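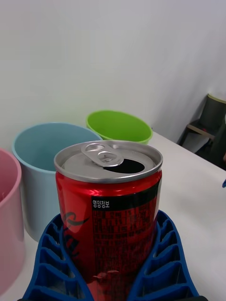

Renda two-arm bench kit, bought new: what we paid for and what we would skip

We ordered the Renda kit in December after putting off the decision for most of a year. Our shop does small sorting and packing jobs, and I wanted two arms on one bench without the price of a full cell. I had a quote from Gilmartin for a single, heavier arm and one from Heltico for a pair with no cameras. Renda was in the middle and came with wrist cameras and soft fingers included, so that settled it.

Assembly took two of us most of a day. The clamps are good. The manual is thin on cable routing, and I ended up redoing mine after the first week. Calibration is a menu you click through, and it has to be repeated whenever you move a base, so pick your bench spot before you start.

The fingers are the best part of the kit. They are ribbed and they give a little when they close, so a round drink can sits between them without much fuss over the exact grip width. We have had no dented cans at our normal force setting. Anything thin and flat, like a card or a sheet of foil, is a different story, and I would not buy this kit for that.

Now the money. The purchase price is only part of it. I had set aside 2,000 dollars on top for the table, the mounts, spare fingers and a second power strip, and spent nearly all of it. Finger pads are sold only in pairs, 54 dollars a pair, and shipping took 27 days the one time I ran out. Order spares with the kit. 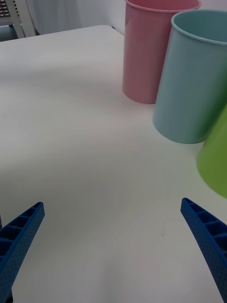 Romana Bednárik left a comment under my first draft of this review: We went with Gurnodus for the same kind of work and our spares bill was higher than yours, so I would not mark Renda down for that. What I would budget for is staff time. Our first three months were mostly people learning to set up a job, and none of that was in the plan.

Fair point, and I have changed my score on running costs because of it. I had counted hours for assembly and none for practice. If you are writing a request for funds, put both on their own line – it is easier to defend than one big number for "setup."
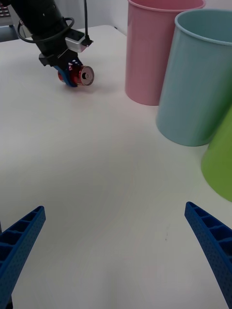 Table space is the other thing I would plan differently. The spec sheet gives the reach of each arm but says little about how much room two of them need when they work the same side. A can held on its side takes up more of the bench than one standing upright, and with three big cups parked next to the work you soon start choosing which arm goes first. Cable slack needs room too. The loop at the wrist hangs well out from the arm, and I would measure to the outside of that loop when deciding how close anything tall can stand. Our next bench will be deeper.

Support has been slow but correct. I got answers in two or three days, always from someone who had read the question.

Four stars out of five. I would buy it again for light, rounded items, with spare pads in the same order.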